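Community > Simulation and Perception > Lighting and shadows

Posted in July by Kirsten Þórarinsdóttir

Plane segmentation falls apart when the arm's shadow crosses the bench

Hello all, and thank you in advance for your patience, I'm a mechanical person who has wandered into software. We are training a small segmentation network on rendered views of our workcell, made in Torkitz, so that the planner knows which surface it is looking at: wall tile, wood or perforated metal. I rendered 2,594 views and with soft, even light it does beautifully. As soon as I switch to one strong light, the mask for the metal panel breaks into islands.

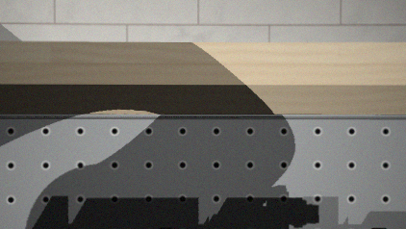
What puzzles me most is that the wood suffers too. Where a shadow edge runs diagonally over the board, the network likes to put a class boundary right along it, as if the dark part were another material. The little round holes come out fine in the light and get patchy in the shade. Should I turn shadows off altogether, or train with more of them? I'd hate to render everything again for nothing!

Flatero

Please don't turn them off, you'll only meet the same trouble on the real cell. I had very much this problem last year (a different bench, but the same sort of hard edges) and what cured it was moving the light for every view. If your light sits in one spot, the network learns that spot. Try a batch of 200 first, with the light direction and its size both randomized, and keep 100 back for checking. Also look at whether your labels come from the object ID pass or from color. If somebody set them up from color, the shadows are baked into your ground truth and no amount of training will help you.

Dedavach

Had this, more samples per pixel fixed it for me. I went up by a factor of 4.

Pacheco

I'd be a bit careful with that one. More samples will clean up grain, but a hard shadow edge stays a hard shadow edge. Flatero's label check takes five minutes, so do that before you render anything.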